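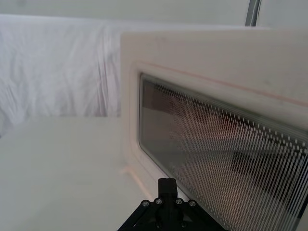 I have become a person who is excited about a microwave. I didn't see it coming either! For years mine was a place to store bread, and the only button I knew was the one that adds thirty seconds. Then in May we spent three weeks without a working stove (long story, mostly about a gas valve and a part that went to the wrong address twice) and I had to learn to cook dinner in the thing. I'm hooked, and I've kept going even though the stove is back.

So this is a post about a small white box and all the good food that has come out of it.

First, the power setting. If you only take one thing from this whole post, please go find yours. Mine had been running at full blast since the day I bought it, which explains every rubbery egg and every plate of lasagna that was lava at the rim and frozen in the middle. At 70 percent, leftovers come out like somebody cared about them. Rice is the best example — a spoonful of water over the top, a plate on the bowl, 70 percent, and it comes back fluffy. I've been eating so much rice.

Potatoes were the next discovery. Scrub them, stab them all over with a fork, turn them once halfway. Two medium ones take me about 18 minutes from opening the bag to sitting down, and that includes grating cheese and looking for the butter. No, the skin doesn't get crisp. I've decided I don't mind, and if I do mind, I rub them with oil and give them a few minutes under the broiler now that I have one again.

My neighbor Zsolt Fodor got me going on vegetables. He brought over a bag of green beans from his garden one Wednesday and told me to put them in a covered bowl with a splash of water and a pinch of salt, then toss them with garlic and lemon while they're still steaming. I was skeptical, because my memory of microwaved vegetables is gray. These were bright green and snappy and I ate the whole bowl standing up. I've since done carrots, broccoli, corn in the husk (the silk slides right off, it's so satisfying) and a cabbage experiment we don't need to discuss.

Then there's dessert. Mug cake never did it for me, too spongy, but chocolate pudding! Sugar, cocoa, cornstarch, a little salt, whisk in the milk slowly, then cook it in short bursts and whisk every time. It goes from thin to thick very suddenly, so stay close. Use a bigger bowl than you think you need. I had a small flood the first time and spent the rest of the evening scraping the turntable. Cold pudding with a scoop of Van Leeuwen on top has become our weekend thing, and I have no plans to stop.

Speaking of floods, cleaning. A bowl of water with half a lemon in it, run until the window fogs up, then leave the door shut for a while and go do something else. Everything wipes off with a damp cloth afterward. The part I always used to skip is the rim on the front, where the door closes up against the body. Crumbs love it there. An old soft toothbrush gets into the groove beautifully, and a bit of dish soap takes care of fingerprints on the outside, though on a white one they're back by dinnertime.

I also moved mine out from the corner and gave it real space on the white table, with room next to it to set down a hot bowl. Such a small change, and I use it so much more! Before, I was balancing soup on top of the toaster.

Things I still want to try: poached eggs, risotto (my sister swears by it), and toasting nuts, which apparently takes hardly any time and can go wrong just as fast. If you have a method for poached eggs that doesn't end with a bang, please leave it in the comments. I have 20 eggs in the fridge and I'm ready.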